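4 Fitting the drying rack and hanging items

4.1 Before you start

Read section 2 before fitting any Varach accessory. Switch off the dishwasher at the wall and leave the door closed for 20 minutes after the end of a cycle.

Caution: Crockery taken straight from the lower basket may be hot enough to burn. Keep children away from the open door.

4.2 Fitting the rack

1. Remove the two transit clips from the underside of the rack and keep them.
2. Set the rack on a level worktop, at least 300 mm from the hob.
3. Push the drip tray in from the front until it clicks.
4. Turn the spout towards the sink. It must overhang the edge of the bowl.
5. Pour a cup of cold water into the tray. If water stays in the tray, raise the rear feet by one turn each and repeat.

Note: The spout supplied with the Moradi model is shorter. Order extension part 218 if the sink has a raised rim.

4.3 Loading

1. Put plates in the rear slots, largest at the left.
2. Stand glasses upside down on the side rail. Do not put stemmed glasses on the rail.
3. Put knives in the cutlery pot with the blades pointing down.
4. Hang mugs by the handle on a separate stand. Hang the first two on opposite sides of the post to keep the weight even.

Caution: Do not load more than 5 kg on the upper tier. The Jirside upper tier is not rated for cast iron.

4.4 Cleaning

Empty the drip tray daily. Once a week, wash it in warm water with a little washing-up liquid. Remove limescale with diluted white vinegar, leave for 20 minutes and rinse. Do not use bleach or wire wool on coated parts.

Note: Racks made before July have a fixed rear bar. Do not try to remove it.

4.5 Revision

Issued 12/10/2020. Checked by Brynhildur Hjaltadóttir, Clurkska product documents. Replaces all earlier versions of section 4. 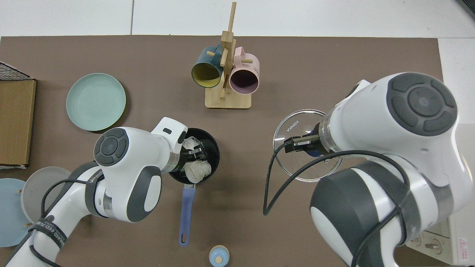 Fig. 4: Mugs hung on either side of the post (see 4.3, step 4)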